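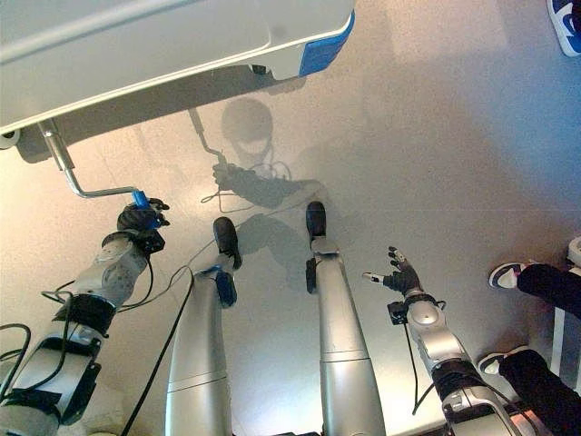 Glossy pale gray floor, with a white panel edged in blue overhead.

Keeping a Glossy Workshop Floor Clear of Haze
By Chrysanthi Ververidis
Dec 25, 2020

A high-gloss floor reflects light well, which helps when looking for dropped hardware. It also shows residue that a matte floor would hide. Most haze on a coated floor is dried detergent left by an overly strong mix.

Dry pass first. Use a microfiber dust mop at least 40 cm wide and overlap each stroke. Grit left on the surface will scratch the gloss during the wet pass. Lift cables off the floor before mopping and hang them on a hook - pushing them aside with the mop leaves a dull line along the edge of each pass.

Wet pass. Mix 5 ml of neutral cleaner per liter of lukewarm water. Wring the mop until it no longer drips. Work in sections no longer than 3 meters and change the water when it turns gray. Do not use vinegar or ammonia on a coated floor.

Rinse with plain water and buff with a dry cloth.

Black rubber marks. Rub with a white nylon pad and a little undiluted cleaner. Green and brown pads are too coarse. For stubborn marks, use a clean tennis ball on a broom handle.

Checking the result. Switch off the ceiling lights and hold a flashlight low, nearly parallel to the floor. Residue appears as a milky arc. Shadows under benches and overhead panels hide it in normal light, so check those strips separately.

Under furniture feet, fit felt pads and replace them when grit is embedded in the felt.

Last updated: February
3 comments | 300 shares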